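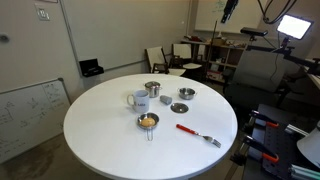

Pans, mug and fork on the round table, August.

The small cookware is being sorted before it goes into the Ketwood unit. The shelf I have set aside has 90 mm of clear height, so anything taller stays on the worktop. Lids are stored separately, flat, with the knob up. Duygu Kırmızıgül prefers them on the pans. I tried that and lost too much height.

Stainless steel marks easily on a gloss surface, and the marks show under side light. I wash each piece in warm water with a drop of Duman liquid, rinse, and dry with a cotton cloth. No scouring pads on the outside. Wire handles get a wipe along the full length, including the bends, where grease collects.

Each lid is tried on its pot before either is put away. 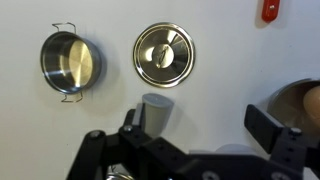 Shelf liner

Cut to 239 mm, ribbed side up. The Stadach roll is slightly too stiff at the corners, so I trim those with scissors after fitting.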